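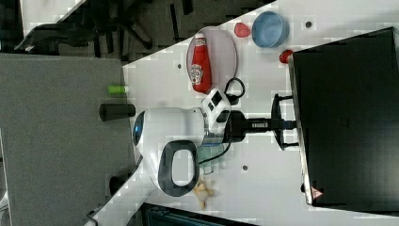
Ketchup bottle on the plate, light blue bowl beside it, banana well away from both.

Sorting a mixed play food set: by food type or by size?

Posted by Elaine Portela, Tuesday, October 28, 2025
Odelgate Forum > Pretend Play > Storage and Sorting

elaine_portela wrote:
I am reorganizing a play food set that was put together from several smaller sets. The full inventory is 53 pieces. It includes fruit, vegetables, a ketchup bottle, plates, bowls, cups and a colander. The scale is not consistent. The strawberries are small enough to disappear inside a cup and the bottle is longer than the plate it gets served on, or close to it.

Current method is one deep bin. It takes too long to find anything and the small pieces end up at the bottom. I am considering a division by food type (fruit, vegetables, condiments, dishes). The alternative is to divide by size only. I would like to hear from people who have used either system for more than a few months.

Constraints: the shelf takes shallow trays, not deep ones. The table is white and is used for both sorting and play.

drawerliner wrote:
Size. Food type looks logical on paper but the categories fill unevenly. You will get a full fruit tray and a condiment tray with one bottle in it. I used food type for our set and the condiment tray was collecting crayons inside a week.

Put everything that fits in your closed hand in one tray with a lid. Everything else goes in open trays. Dishes stack separately.

sengar_shelf wrote:
Disagree with the above. Size sorting is quick for the adult and useless for the child. A four-year-old does not look for "a small thing," a four-year-old looks for a strawberry. If the strawberry is in with the fruit, it goes back in with the fruit.

The uneven trays are a tray problem. Use a divided tray and give condiments the narrow section.

drawerliner wrote:
A divided tray assumes the dividers stay in place. Ours were friction fit and came out whenever the tray was tipped.

sengar_shelf wrote:
Then buy fixed dividers. I have Sirkness trays, the molded type. The dividers are part of the base. They cost more than the loose kind.

elaine_portela wrote:
Both points noted. I laid part of the set out before deciding. The orange slice raises a problem for the food type system, as does the banana, which has its peel open and takes more room than a closed one would. Neither sits well in a narrow section. The colander needs a space of its own or has to hold other pieces.

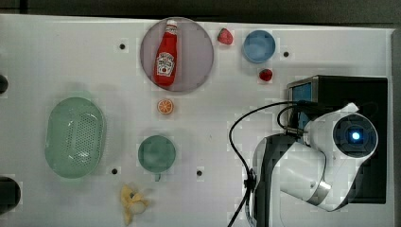
fiven_row wrote:
Can play dishes be stored with the play food still on them?

sengar_shelf wrote:
Store them separately. A plate with a loose piece on it will not stack, and the piece falls off when the tray is moved.

fiven_row wrote:
Thanks. I was asking mainly for bowls. A bowl at least has sides.

drawerliner wrote:
For bowls I would allow it. One bowl of small fruit on an open shelf is fine. Once you nest a second bowl inside it you lose the space anyway.

On the colander: use it as the vegetable container. It already looks like one and you can lift it out by the rim. That removes one tray from the plan.

elaine_portela wrote:
I tried the colander for vegetables this afternoon. It works if the vegetables are the larger ones. The peas went through my count twice and are still one short, so they will go in the lidded tray with the strawberries. I have also withdrawn seven pieces that were cracked or had lost their mates. The working total is now 46.

quietcupboard wrote:
Before you settle on trays, measure the lip. Our first trays had a lip 2 mm wider than the shelf opening and had to go back. The listed size was for the base.

sengar_shelf wrote:
Correct. Measure at the widest point, with the lid on if there is a lid.

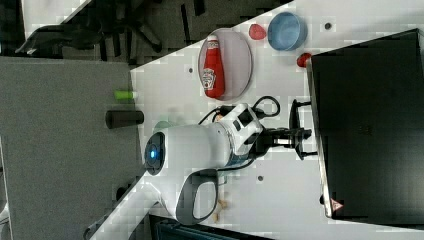
Page 2: Round pieces and table edges

quietcupboard wrote:
Separate matter, but related. Sorting on a hard white table has one disadvantage. Round pieces travel. I sort on a folded towel for that reason and pour the small ones out last.

drawerliner wrote:
A towel hides small pieces in the folds. A baking sheet with a rim is better. You can see everything and it washes.

quietcupboard wrote:
A baking sheet is loud. I have done this during nap time and will keep the towel, laid flat.

fiven_row wrote:
Has anyone used a cafeteria tray? It has a rim and makes less noise than metal.

sengar_shelf wrote:
Yes. Acceptable. The texture on some of them traps marker ink and it does not come out with soap.

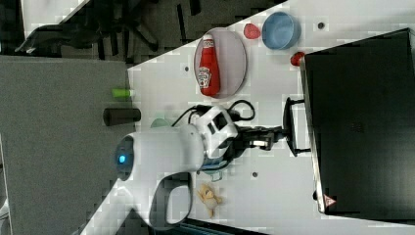 elaine_portela wrote:
My decision is a mixed system, which I expect will satisfy neither side. Small pieces are sorted by size into one lidded tray. Larger food is sorted by type. Dishes are stacked by diameter with the plates at the bottom. The ketchup bottle gave me the most trouble, as it is too long for the narrow section when upright and rolls in the wide one. Laid on its side on a plate with a raised rim, it stays within reach, so at the table it gets the plate and on the shelf it goes in the wide section with a block behind it. The bowl is better used for the little red pieces. One of them was lying next to it and another was right up against the edge of the big black box, and those are the two places I would check first at cleanup. I have written "red fruit: bowl" on the inside of the tray lid.

drawerliner wrote:
Put the label on the outside. The inside is only visible to the person who has already opened it.

elaine_portela wrote:
The person who opens it is the person putting things away.

sengar_shelf wrote:
I would still keep the strawberries with the other fruit. Otherwise I have no objection to the plan. Please report back on whether the colander holds up as a container. Mine lost its shape after a summer on a sunny shelf.

fiven_row wrote:
What is the block behind the bottle made of?

elaine_portela wrote:
Scrap pine, sanded. Any wood block of the right height will do. It is not fixed down.

Last updated: two days after original post. Thread views: 3700

Reader comments

pegboard_annex: We went with size in July and went back to food type. The lidded tray was the only part worth keeping.

nine_spoons: Does anyone have the inside width of the Sirkness tray? The listing gives the outside only.

sengar_shelf: I will measure mine and post it in the tray dimensions thread.

tallpantry: Agree with the label on the outside. Also, a picture of a strawberry works better than the word for children who are not reading yet.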